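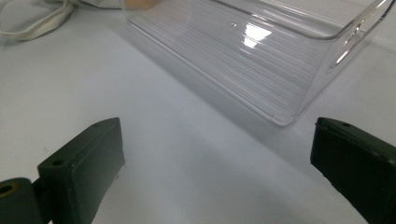

Clear storage bin

A clear storage bin is an open or lidded container of transparent plastic, usually rectangular, made for keeping small goods together on a shelf, in a drawer or inside a refrigerator. It is one of the plainest things in a household, and many people own several before they ever think of them as a set. The colorless kind shown on the white tabletop is the sort commonly used for organizing a refrigerator or pantry.

Shape and material

Most bins of this type are longer than they are wide, so that they can slide into a shelf end first and be drawn out again like a drawer. Straight sides waste the least room when two or more stand next to each other, while sloping sides let empty bins nest for storage. Common plastics include PET, polystyrene, polypropylene and acrylic. Acrylic and polystyrene look the most like glass but can crack if dropped, and polypropylene, a bit cloudier, is more forgiving in a busy kitchen.

Use in the kitchen

In the refrigerator, bins gather the odds and ends that like to wander to the back: yogurt cups, cheese ends, half lemons, the little jars of mustard. A whole bin can be lifted out to the table at breakfast and put back in one trip, a small comfort on a sleepy morning. In the pantry they hold packets of rice, baking supplies and snacks, and the clear sides show when something is running low — though many households still like a paper label on the front.

It pays to measure the shelf first, including the door hinge side, where a bin that fits perfectly well may still refuse to come out.

Makers and sizes

Gateck sells its pantry bins in 4 sizes, the largest meant for deep cupboard shelves. Clirkska makes a lidded line and a narrower one for refrigerator doors, and Amissah is better known for drawer trays that share the same footprint. The Jellis catalog of November 2021 listed 1,298 household containers, of which over 50 were clear bins.

Care

Warm water, mild dish soap and a soft cloth are enough for ordinary washing. Rough scrubbing pads leave fine scratches that slowly turn the plastic dull, and many clear bins are not meant for the dishwasher, so the maker's label is worth a look. Sticky spots from jam or syrup usually loosen after a short soak.

See also

Drawer organizer
Food storage container
Pantry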